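Section 7: Setting Up and Maintaining the Snack Table

This section applies to all shared refreshment tables at the Pekport site. It replaces the earlier instructions issued by Cristian Espinoza and takes effect on 10/16/25.

7.1 Preparing the table

1. Clear the tabletop and wipe it with a damp cloth. Dry it fully before putting anything down.
2. Place the tinted bin in the centre, with its long side towards the person using the table.
3. Stand a clear container on each side of the bin. Leave a hand's width between them so that the handles of the bin can be reached.
4. Check each container for cracks. A cracked container must be withdrawn and reported to the site office.

Note: The tinted bin is for wrapped items only. Loose food belongs in a lined container with a lid — see 7.3.

7.2 Filling and daily use

Packets should be placed flat on the floor of the bin and should not rise above the lowest point of the rim. Contents are harder to make out through tinted plastic, and users should look in from above before deciding that a bin needs refilling. 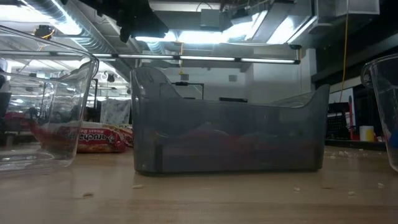 Opened bags are to be folded over twice, clipped and used within 11 days. Bags which do not fit in a container may be kept on the table during the working day, but must be put away in the cupboard by the last person to leave.

Caution: Do not lift a full bin by one handle. Hold both ends and keep the bin level. The load must not exceed up to 10 packets of the standard size.

7.3 Cleaning

1. Remove all packets and set them aside on a clean tray.
2. Sweep crumbs from the back of the table towards the front, collecting them in a dustpan. Do not brush them on to the floor.
3. Wash the bin and the containers in warm water with a mild detergent. Abrasive pads will scratch clear plastic.
4. Leave everything upside down on a rack until dry, then return it to the positions given in 7.1.

Replacement bins may be requested from Hertta Valtonen, quoting store shelf 37. Orders placed after the November stock check will be supplied in the new year.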